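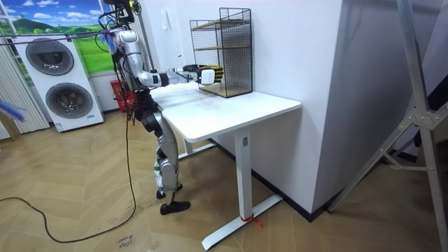 Talks > Small Storage

One Table, One Rack: speaker notes

Last updated: October 2013

This website uses cookies to remember your language. By continuing to read, you accept them.

These are my notes for the evening talk at Prikside. I have corrected them a little after speaking. Where I wrote "wait", it is for me, because I speak too fast when I am nervous.

Opening

Good evening, and thank you to Tegan Partington for the introduction and for the tea. I was asked to speak for 40 minutes about storage in small rooms. I will speak only of one table, and what stands on it. I think this is enough for one evening.

Let me begin with the problem. A table against a wall is the most useful surface in a small room, and so it collects everything. In July I visited the shared office of Onden, where they eat, write and open the mail on the same table. The people there are tidy people. Still, the fruit was under the letters and the letters were under a coat. Wait.

They had tried drawers. With drawers, the fruit was forgotten until it smelled. They had tried a big bowl, but a big bowl invites keys and batteries.

The rack

My first advice is to use the height. The rack is black wire mesh, tall, with light wooden shelves inside, one above and one at the bottom. It stands on a white desk by the wall. I like this kind of rack for three reasons, but tonight I give only the most important: you see through the sides. When something is going bad, or simply has been sitting there since last week, your eye finds it.

The wood matters also. Small things tip over on bare wire. A pen cup or a small jar needs a flat floor under it.

Which thing goes on which shelf? I follow a simple rule. The upper shelf is for what you take every day, the bottom is for what is heavy. Many people do the opposite, as they put heavy things where their hands are. Then the rack becomes top-heavy, and one day somebody pulls at a bag of sugar and all of it comes forward.

The place of the rack on the table: at the back, with the open side to you. Leave space in front for two flat hands and a plate. If you cannot put down a plate, you have bought too large a rack. (Tell the story of the Waaka rack here. I measured the table and forgot to measure the window handle.)

Rounded table corners are kind to the hip in a narrow room, but things placed near them fall more easily. I keep the corners free.

About the table legs

Somebody always asks about what is below. I prefer a leg with a long flat foot, like this one, over four thin legs. It does not move so much when you lean on the table. But you must sweep around the foot, and this is where the crumbs go. A red string is tied on this one. I also tie string at home, mostly on the leg of the table that must not be moved when we clean. It is cheap, and every member of the family understands it.

The basket

Now we come to fruit. Please do not put fruit directly on the shelf. It rolls, and it leaves a sticky place on the wood that you find only later. Use a basket, and let it be small. Wait. 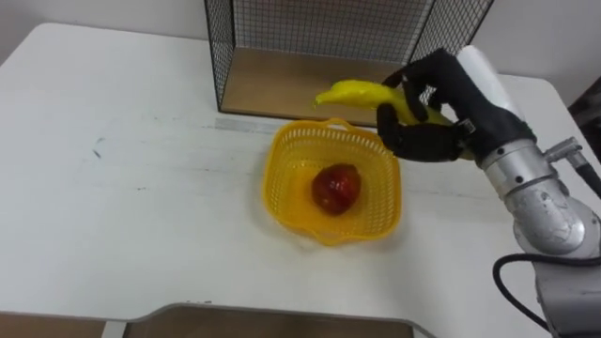
Does fruit need a basket with holes, or is a closed box also fine?

A basket with holes is better for most fruit, as the air can pass and the skin stays dry. A closed box keeps moisture inside, so use it only for cut fruit, and put it in the refrigerator.

To continue. The yellow basket has sides with many small openings and a small arched handle at the back. There is one red apple in it. I am fond of such a basket because it is plastic and I can wash it under the tap. A woven basket is more beautiful, but juice goes in and does not come out.

And the banana? Bananas and apples in the same basket make each other ripe more quickly. If your family eats fast, this is no problem. If you are alone, give the banana its own place. At home mine lies on the upper shelf, on a folded cloth.

I buy 2 days of fruit at one time, never more. Before, I bought for the week and I threw away every Friday. I kept a paper on the refrigerator for one summer and wrote down the cost of what I threw away. I will not read the number aloud.

White tables

A few words for those who have white furniture. It will show gray streaks and small dark specks, also when it is used carefully. Warm water with a little soap removes most of them. A scuff line is different, and here I try a dry eraser first, very lightly, in a corner that is not seen. I do not use scouring powder. The table will be clean one time and then dull forever.

Lift the basket when you want to move it, do not push it. Sand from the shop is often under it.

For the discussion

Ask the audience which thing on their table has no home. Last time in the Plistar hall 62 people came, and the most common answer was the charger, then the glasses. Let them talk with the neighbor for some minutes. If there is no discussion, go on to the part about jars.

Bring with me: tape measure, the small basket, a cloth, 400 grams of dry beans for the tipping demonstration. Ask for a table that does not shake.

Contact: use the form on the Talks page. © Small Storage Evenings, Prikside. Back to top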